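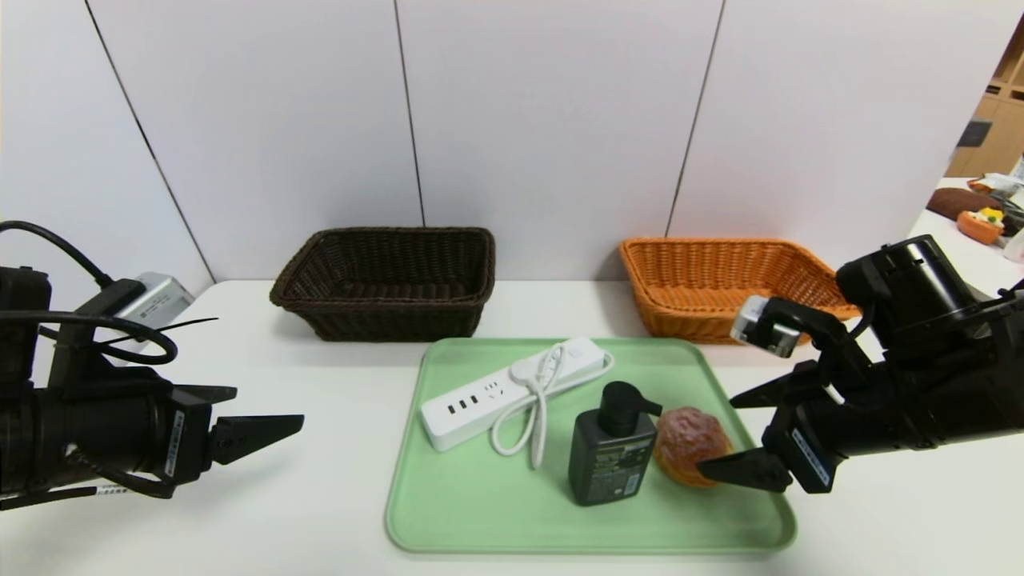 Can a two-arm bench robot clear a tray of mixed items yet?
Posted by Zokton, 06/01/2021

I look after a small packing bench and want to know if sorting returned trays can be handed to a machine. A typical tray holds things with nothing in common: a power strip with its cord, a pump bottle, a bread bun. Each has to come off the tray and go into one of two baskets, food in one and everything else in the other. The baskets stay at the back of the table and do not move. Parallel grippers with two flat fingers, a camera on each. Speed is not critical – I would accept 2 minutes a tray. What will fail first?

Tralo
The cord. Rigid items are largely a matter of finding a grasp point and closing to the right width. A pump bottle can be held by the body, below the shoulder. Avoid the pump head, as it may turn or press down under load.

A bun is soft, so limit the closing force and set the finger gap from the measured width. Too much force leaves marks or breaks the crust. Too little and it drops on the way to the basket. Expect to spend an afternoon on this setting alone.

A loose cord has no fixed shape. If one arm lifts the strip by its body, the loops trail and can catch the bottle or the rim of the tray. Two ways round it:

Use both arms. One takes the strip, the other gathers the cord near the middle, and they move together at the same height.

Or take everything else off first and leave the strip until last. It is slower but there is less to knock over.

We ran 31 trays on a similar layout with the second method. In 28 of them every item ended up in the correct basket. The other three all failed on the cord, which stayed hanging over the basket edge after release.

Sumura
Just tie the cord up beforehand. Problem gone.

Zieliński
Tying helps, but then a person is handling every tray and little has been saved. I agree with Tralo on the order of work. Check the basket depth too: with high sides the arm needs a steep approach, and the wrist may reach its limit at the back of the table. Raising the arm bases cured this for us – moving the baskets forward would have done the same.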